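4. Folding padded jackets with the paired grippers

Welcome to the good bit! Once Flaver has learned a fold, the Bamero line takes over the heavy stacks and your bench team moves to checking and mending — at Ciltville that freed up 2 people per shift.

4.1 Lay the jacket flat, collar away from you.
4.2 Bring one sleeve across the chest.
4.3 Take the sleeve by the knit cuff, never by the zip.

Note: 50 clean folds are enough for a first try. Ask Farzana Sandhu for the log sheet.

Caution: keep loose hair clear of the jaws.

Blue padded jacket, two grippers: 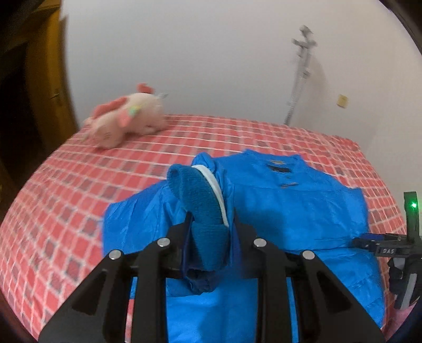
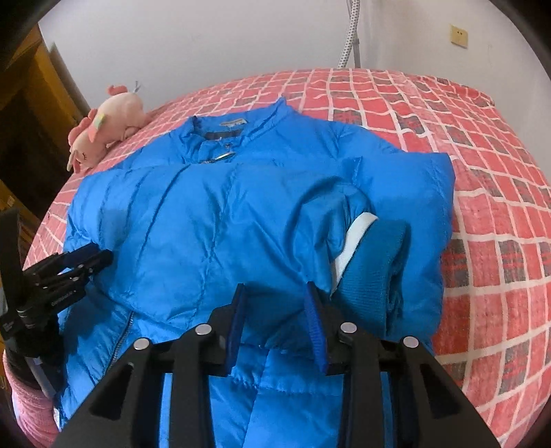

4.4 Save the fold and start the next jacket.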